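Demonstration gathering (robot learning)

Demonstration gathering, also called demo collection or, among those who have done it for a full shift, "drawers," is the practice of recording a robot arm while a person steers it through a task, so that a learning system can later be trained to do the task without the person. One complete recording is called an episode. A set of episodes on one task is called a batch, and a batch is never as finished as the schedule says.

Origin of the term

The word "drawers" comes from Zostine, a small automation workshop where Leokadia Kalinowski ran the first long batches on household furniture. Opening a drawer was picked as a starter task on the grounds that it was easy. It remained the starter task for 16 months.

Method

The operator moves a hand controller and the arm follows. Joint positions, gripper opening and camera views are saved together, along with a short text label such as "open the top drawer." Between episodes the object is shifted or turned a little, a step known as the reset. Resets take up more of the working day than the episodes do, a fact usually left out of job postings.

At Zostine an operator works for 2 hours and then changes places with the person doing resets. Horacio Lagos, who wrote the workshop's operator notes, asked that everyone approach the handle slowly and pause before pulling. His own episodes are known for pauses long enough to have been mistaken for a software crash.

Common tasks

Drawer opening. The fingers come down from over the cabinet, and a fingertip has to find the pull before the arm moves back. Shallow recessed pulls are harder than knobs - there is very little to hold and plenty to miss. Batches normally cover each drawer of a unit by name, and the top one is always overrepresented.
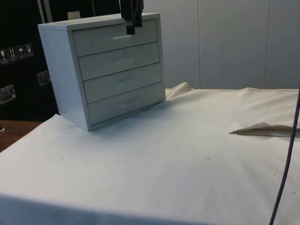
Drawer closing. Widely considered a rest. A push anywhere near the middle of the front will do, and new operators are often started on it to build confidence that the opening task then removes.

Place and close. A small object is put into an open drawer and the drawer is shut. The Deria batch of this task had to be relabeled by Lech Tomaszewski after 18 episodes turned out to say "cup" for a sponge.

Failed episodes

Opinion is split on what to do with attempts that go wrong. The Cleteo guidelines call for deleting them. Edmund Wróbel has argued for keeping any in which the operator misses, recovers and finishes, since a system that has only seen success has no idea what to do about the other thing. Leszek Duda, who pays for the storage, favors deletion.

See also

Teleoperation; Imitation learning; Reset (robotics); Repetitive strain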